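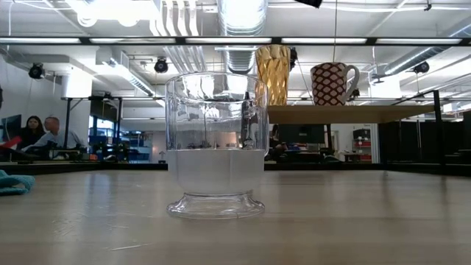

The owner of Ustel, a small shop that makes life jackets and cooling vests for dogs, got into the business by way of one very heavy, very stubborn Newfoundland who loved the lake and could never find her way back up the ladder. "She'd swim out happy as anything, and then I'd be in there with her in my jeans, pushing," she told me when we sat down in July, and she laughed so hard she had to stop for a moment. The first jacket took her 12 tries at the sewing machine. We talked over a pale wooden table, with a plastic goblet of something cloudy and white on it and a teal towel crumpled at one end, and I don't think either of us looked at the clock once.

I asked what new owners get wrong, and she was kind about it. "They buy by weight, bless them, and it's the chest you want to measure. A whippet and a bulldog can weigh nearly the same!" She also likes people to start in shallow water, eight minutes or so of paddling and then a good long rest in the shade, even if the dog is begging for more.

Last summer Ustel sold 242 jackets, most of them the Zoda, the one with the big handle on the back. Her own dog these days is Kiều, a spaniel mix, who (she admits) would much prefer to stay on the dock and bark at the ducks.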